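4.2 Rangement des blocs longs dans les bacs : disposition libre, bords et angles

On reprend ici la question laissée ouverte en fin de 4.1, à savoir ce que devient un petit lot de blocs allongés quand aucun plan de rangement n'est imposé. La section précédente traitait des pièces courtes (cubes, demi-cubes), pour lesquelles l'orientation compte peu. Avec les pièces longues, tout change. Une pièce longue mal tournée occupe bien plus que sa propre surface : elle condamne une bande entière du fond, parfois deux. Le taux de remplissage brut ne dit rien de cela, d'où les mesures complémentaires décrites plus bas.

Matériel. Lots de 5 blocs, deux couleurs par lot, la couleur servant uniquement au repérage. Bacs métalliques ouverts, parois en pente. Le fond est laissé dans son état d'usage, ni poncé ni repeint. Ce point a été discuté en interne : un fond neuf glisse davantage et les blocs s'y arrêtent plus loin du point de dépôt, ce qui favorise artificiellement les appuis contre paroi. Nous avons préféré garder des bacs déjà rayés, plus proches de ce qu'on trouve dans un atelier. Les lots proviennent du jeu Guren, complété par des pièces Omix lorsque des arêtes étaient trop abîmées ; les deux séries ont les mêmes dimensions nominales, écarts négligeables pour ce qui nous occupe.

Vocabulaire. Pour éviter les périphrases on distingue :
appui : bloc dont une grande face longe une paroi ;
couple : deux blocs à peu près parallèles et voisins, sans place utile entre eux ;
travers : bloc dont l'axe coupe franchement celui du couple le plus proche ;
isolé : bloc sans voisin immédiat, quelle que soit son orientation.
Un même bloc peut relever de deux catégories (appui et couple, cas le plus courant). L'isolé en diagonale est de loin le plus coûteux. Il découpe le fond libre en triangles, et les triangles ne servent à rien pour des pièces rectangulaires.

Procédure. Chaque lot est déposé bloc par bloc, sans consigne autre que de rester à l'intérieur du bac avant. Pas de reprise autorisée. Une fois le dernier bloc posé on relève la disposition à plat, puis on cherche à la main combien de blocs supplémentaires du même format pourraient encore entrer sans déplacer les premiers. C'est ce que nous appelons la réserve. La réserve théorique (blocs rangés côte à côte, tous parallèles) est de 7 pour le bac utilisé. Relevés effectués en juillet, le matin de préférence, la lumière rasante de l'après-midi rendant les arêtes difficiles à lire sur le métal.

Remarque sur la réserve : elle dépend de l'opérateur qui la cherche. Deux personnes ne trouvent pas toujours la même solution. Nous avons retenu systématiquement la meilleure des deux, sans départager autrement. C'est discutable, on y revient en 5.3.

Observations. Premier constat, les parois attirent. Le premier bloc finit très souvent en appui ou pas loin, et le deuxième vient volontiers former un couple avec lui. Jusque là le rangement est bon, presque compact. C'est au troisième bloc que la disposition se dégrade, dès que le dépôt se fait un peu de biais. Le bloc bute contre l'extrémité du couple, pivote, et s'arrête en travers. Les suivants n'ont alors plus de direction dominante à suivre.

Deuxième constat, moins attendu : la différence de longueur entre blocs d'un même couple pèse peu. On craignait que le décalage en bout de couple crée un vide perdu. En pratique ce vide sert de logement au coin du bloc suivant, et la perte est faible. En revanche un travers posé près de l'extrémité du couple ferme l'accès à toute la longueur située derrière, même quand la place y reste libre. Place libre ne veut pas dire place utile ; c'est toute la difficultée du critère.

Troisième constat, l'état de surface. Rayures et traces claires du fond n'ont pas d'effet mesurable sur la position finale, sauf peut-être au voisinage des angles. Nous n'avons pas assez de cas pour trancher. La peinture et les éclats en bord de cloison, eux, gênent surtout la lecture : un éclat clair pris pour une arête, et le relevé est faux. Trois relevés ont été refaits pour cette raison.

La figure 7 donne un cas qui réunit presque toutes les catégories : un appui rouge à gauche, son voisin vert un peu plus court avec lequel il forme couple, un travers rouge qui part du haut du bloc vert, et plus bas un rouge isolé en diagonale. Le second vert n'est lisible qu'en partie et n'a pas été classé sur cette seule vue. 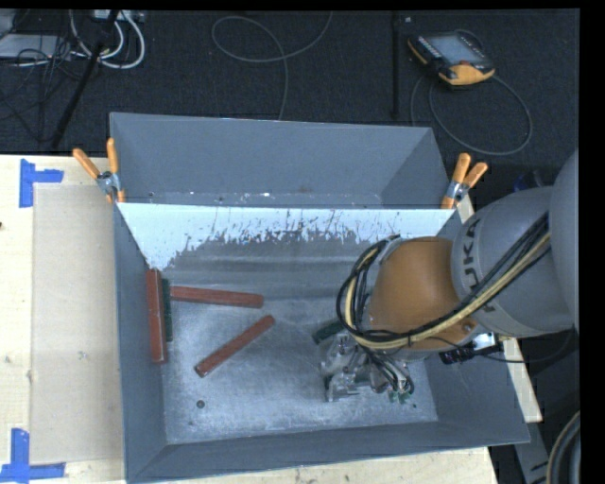 Figure 7. Disposition libre, lot de trois blocs rouge-brun et deux verts, bac avant. Couple contre la paroi gauche, travers, isolé en diagonale.

Selon Sena Sulemana, parler de rangement est déjà excessif pour ce genre de lot : sans consigne d'orientation il s'agirait d'un simple dépôt, et comparer un dépôt à une réserve théorique calculée pour des blocs parallèles reviendrait à le pénaliser deux fois. Il faudrait à son avis une référence intermédiaire, par exemple la meilleure disposition atteignable à partir des deux premiers blocs tels qu'ils sont tombés. Objection recevable. Nous avons fait l'essai sur une partie des lots, le classement entre dispositions reste le même mais les écarts se resserrent nettement, surtout pour celles qui comportent un seul travers. Les valeurs figurent en annexe, elles ne sont pas reprises ici.

Reste le cas de la diagonale isolée. Avec l'une ou l'autre référence elle arrive en dernier. Redresser ce seul bloc suffit souvent à retrouver l'essentiel de la réserve, alors que redresser le travers en laissant la diagonale en place n'apporte pas grand chose. Règle pratique, donc : traiter l'isolé d'abord, le travers ensuite, ne pas toucher au couple en appui. Cette règle rejoint celle proposée par Esi Dramani pour les tiroirs à outils (série Kahraman), où l'on commençait aussi par la pièce la plus éloignée des parois. La raison invoquée là-bas était différente, il s'agissait de dégager de la place pour la main.

Limites. Un seul format de bac. Des lots petits, donc aucune superposition à traiter ; au delà, les blocs montent les uns sur les autres et nos quatre catégories ne tiennent plus. Le bac arrière n'a pas été étudié. Parois en pente, enfin : un bloc en appui sur une pente ne touche pas le fond de la même façon qu'un bloc contre une paroi droite, et nos appuis seraient sans doute moins fréquents dans une caisse à angles vifs. Les bacs Tastoser, à parois droites, sont prévus pour la suite ; le protocole de relevé est inchangé, sauf la recherche de réserve qui sera confiée à une troisième personne en cas de désacord.

4.3 Lots mixtes

Mêmes bacs, même procédure, mais chaque lot contient désormais des pièces courtes et des pièces longues. L'ordre de dépôt devient le facteur principal : longues d'abord, les courtes comblent les triangles ; courtes d'abord, les longues n'ont plus de ligne droite disponible et finissent presque toutes en travers. Le détail par ordre de dépôt est donné au tableau suivant.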